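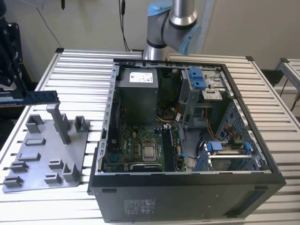 Step 3: Clean up the processor before the new paste goes on

Right, so the side's off, the tower is lying flat and you can see the processor in its socket under the metal bracket. Leave the bracket shut for now! I wipe the top with a lint-free cloth and a dab of isopropyl (my bottle came from Pallau and lasts for ages), working from the edges in so the muck doesn't end up on the board.

Keep going until the cloth comes away clean – mine usually takes three goes.

Step 4: Paste and cooler

A blob the size of a pea, right in the middle. Lower the cooler straight down, then do the screws up a bit at a time, corner to opposite corner. Don't forget to plug the fan back in (guilty, April).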